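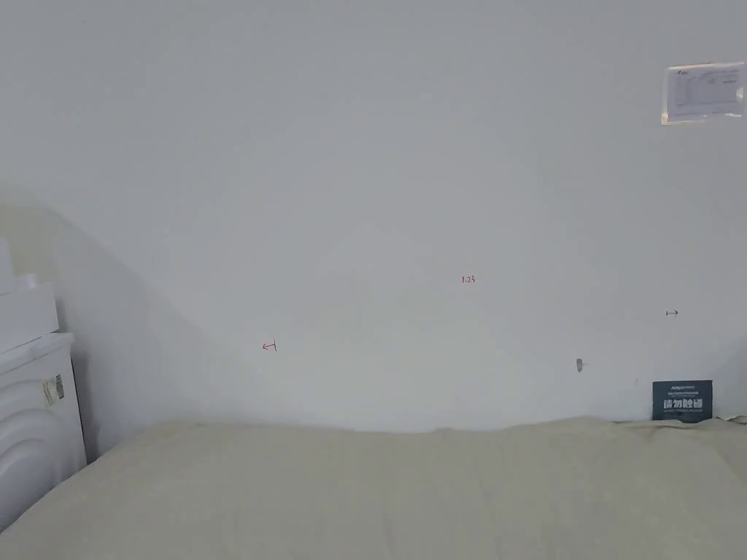

*the wall, marks still on it*

**Getting pen and pencil marks off a white wall before move out??**

Moving out of my place at Tejada in March, want to get ahead of it now. Big white wall in the main room has a little red 123 on it, a red arrow, and a pencil arrow lower down on the right. All tiny. From when we were working out where shelves would go, then never put up shelves.

Paint is flat I'm pretty sure, no shine to it. Tried a damp paper towel on the closet wall first (different mark, same red pen) and it just went pink and smeared. So stopped.

Don't have the leftover paint. Landlord says "standard white" which is no help at all. Deposit is 303 and the sheet they gave us says 15 per mark for "wall restoration" whatever that is. Would rather not repaint the whole thing. Is there a way to do this without a shiny patch or a big blob of wrong white?

posted by Macarena Ortuño, Dec 5, 2019

---

**dondarari_dan**

magic eraser. done

---

**plasterandpie**

Careful with the magic eraser on flat paint. It's basically very fine sandpaper, it'll take the mark off and leave a polished spot you see every time the light comes in sideways. Ask me about my hallway.

Pencil first, it's the easy one. Plain white vinyl eraser, clean, not the pink kind on the end of a pencil. Light strokes, brush off the crumbs with a dry paintbrush. Don't wipe them with your hand, they smear.

Red is the problem. If it's ballpoint or marker it'll bleed through regular paint, so don't just dab white over it, it comes back pink in a week. What I'd do:

1. Cotton swab, tiny bit of rubbing alcohol, test it somewhere hidden. Closet is good.
2. If the color lifts, roll the swab, don't scrub. New swab every couple rolls.
3. Whatever pink is left, touch with stain blocking primer on a small artist brush. Only the mark itself, not a circle around it.
4. Let it dry overnight. Then 2 thin coats of flat white over that, feather the edges with a nearly dry brush.

For the color match, cut a chip out of the wall somewhere that'll be hidden, behind an outlet cover is best. Turn off the breaker first please. Quarter size is enough, just the paper layer, and take it to the paint counter. They scan it. A sample pot is plenty for this, dont let them sell you a gallon. Ask for FLAT, they'll hand you eggshell if you don't say.

Then go look at it in the evening with a lamp off to one side. If it looks ok like that it's ok.

---

**Iltix Ray**

Did 200 unit turnovers at a complex over by Ovov, so speaking from the other side of this. Read your lease before you buy anything. A lot of places repaint between tenants no matter what and small marks get written off as normal wear, depends on the state and how long you were there. Email and ask "are you repainting this unit after I leave", get the answer in writing. If it's yes leave the wall alone. I've seen more deposits dinged for bad touch ups then for the original mark.

If they say no, do what plasterandpie said except I skip the alcohol and go straight to primer. Flat paint stains if you look at it wrong and you'll be priming anyway. Shellac based, the smelly one. Open a window. The water based one I've had red come up through twice.

Also take dated photos of every wall before you start and again the day you hand over keys.

---

**Macarena Ortuño**

ok thanks. emailed them, no answer yet. Got the pencil one mostly out on a test bit in the closet with the eraser so that works. Will do the outlet thing this weekend if they say no repaint. Does the primer need sanding between or no

---

**plasterandpie**

No sanding, spot's too small. Just keep it thin.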